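4. Collecting demonstrations in simulation

4.1 Task set and operators

All demonstrations used to train the Skokosis policy were gathered in simulation by teleoperation. The task set covers seven kitchen skills: opening and closing hinged doors, opening and closing drawers, moving an item from worktop to cupboard, moving an item between the two grippers, and pressing a switch. Each skill is defined by a start condition, a success test evaluated on the simulator state, and a time limit. A skill counts as complete only when its success test holds for thirty consecutive control steps, which removes cases where a door swings past the target angle and falls back.

Operators worked with the Bollona interface, which maps a pair of hand controllers to the end-effector poses of a two-armed mobile robot. The base is driven with the thumbsticks and is locked whenever either gripper is closed. We found in early trials that driving with a closed gripper produced large contact forces at the handle and, in the worst cases, trajectories in which the handle passed through the finger. These could not be repaired afterwards and were discarded.

Operators were given a practice period before recording began. Practice episodes are not part of the released set. During recording, an operator could abandon an episode at any point by holding both triggers, and abandoned episodes were kept under a separate label. We return to their use in Section 5.3.

4.2 Scene variation

Kitchens were drawn from the Lebrun generator, which places cabinets, worktops and appliances along one or two walls and then assigns a surface to each part. We used 19 floor layouts. For training, the layout was sampled uniformly and the surfaces were sampled independently for every part, so that two neighbouring fronts rarely share a colour. Handle type and handle position were sampled separately from the surface. Lighting was limited to a small number of presets, as stronger variation slowed rendering without any gain on the held-out layouts.

The choice to sample surfaces independently deserves some comment. A generator that follows the habits of real kitchens gives rows of matching fronts, and a policy trained on such rows tends to find a door by its place in the row. When a layout with a different row was tested, the policy reached for the wrong front. Independent sampling weakens this cue and leaves the handle and the panel edges as the more reliable ones. The cost is that the resulting kitchens look unlike any real one, and transfer to real images was not attempted here.

4.3 Viewpoint and recorded signals

Each episode stores joint positions, gripper openings, base velocity, the simulator state, and rendered images from a camera fixed to the robot. Images are not rendered during teleoperation at the resolution used for training. The state log is replayed offline and rendered in a second pass, which keeps the operator's display responsive and allows the camera to be changed later without new demonstrations.
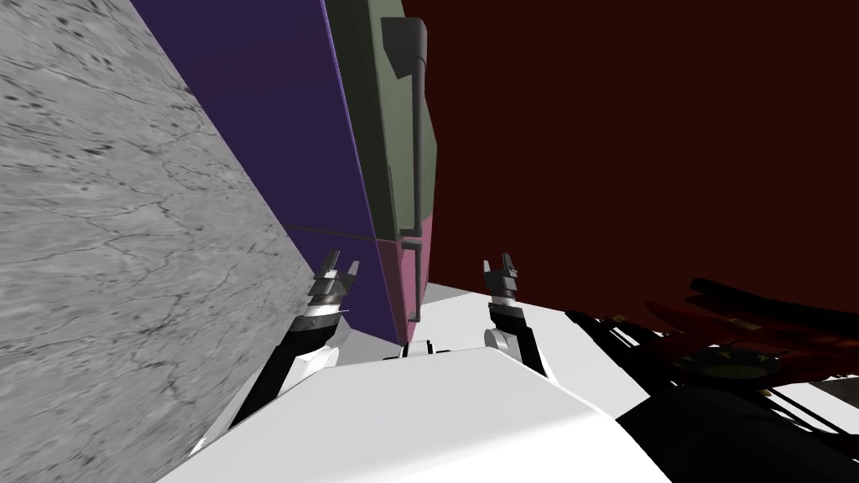 Figure 7. Onboard view in a sampled kitchen, rendered from the state log.

Camera placement was settled by comparing candidate mounts on a small subset of episodes. A mount that sees only the worktop loses the grippers during low reaches, and the policy then has to rely on joint positions alone. The mount we adopted keeps both grippers in view in front of the cabinets, as in Figure 7, at the price of giving a good part of the image to the robot's own white body. In the same view the bar handle on the green door can be told apart from the shorter handle on the pink front beneath it, and this difference matters for the door and drawer skills, where the approach pose depends on the handle. Large plain areas such as the maroon wall carry little information for the task but were left uncropped, so that a single crop setting could serve every layout.

4.4 Filtering

After replay, 1,000 episodes were retained for training. An episode was removed if the replayed state departed from the recorded state by more than a fixed tolerance, if the success test failed on replay, or if the arms were idle for more than a third of its length. Idle stretches at the beginning of an episode were trimmed and did not count towards this limit. Differences between recorded and replayed states were traced mainly to contacts between finger and handle, and were reduced by running the contact solver in Irnanico at the same step size in both passes.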